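Week six already, and we finally get to my favorite topic: how everyday materials handle light and water! Bring the fiber chart from Thursday - we'll lean on it a lot.

**1. Why cotton drinks**

A cotton fiber is mostly cellulose, and cellulose is covered in spots where water likes to cling. Then there are the tiny gaps between fibers, which pull water along even against gravity (capillary action again, our old friend from the plant unit).

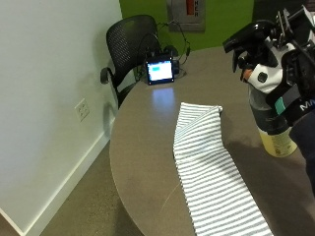 Polyester has far fewer of those clinging spots, so water mostly travels along the outside of the fiber. Great for a running shirt, poor for drying a plate.

**2. Why some surfaces shine**

Smooth surfaces send light off in one tidy direction. Rough ones scatter it everywhere, and a weave is wonderfully rough up close.

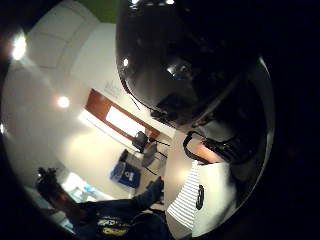

*Fig. 2. Glossy black helmet, with a small bright highlight.*

Try this at home: tilt a glossy object under a lamp and watch the bright spot slide. Then try the same with a sock. I could do this all evening!

**3. For the lab**

Cut your strips 200 mm long, hang them with the ends just touching the water, and mark the height after 90 seconds. Ignacio Urrutia has the spare rulers.
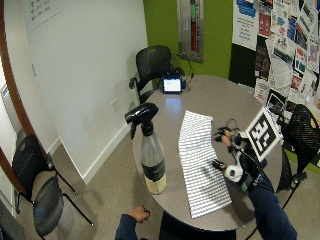

*Fig. 3. Striped towel, folded, with spray bottle.*

Reading: Chapter 4, pages 48 to 84. Skip the box on dyes, we'll get to it in June.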